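robotics club thread, day 2 of the Clisetti build. no sleep, here we go

1/ 5 of us in the lab, 4 laptops, one working charger

2/ task this term is pick and pack. household stuff into a divided box. we demo by hand w/ the grippers, then train on it

3/ new paper down on the table — the old sheet was shredded

4/ spray bottle is my nemesis. round body, teh jaws have to come in from the top
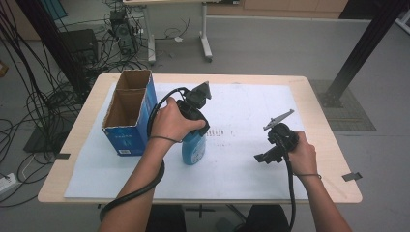
5/ still to do: relabel yesterdays runs, cable ties!!, demo is in February

ok back to it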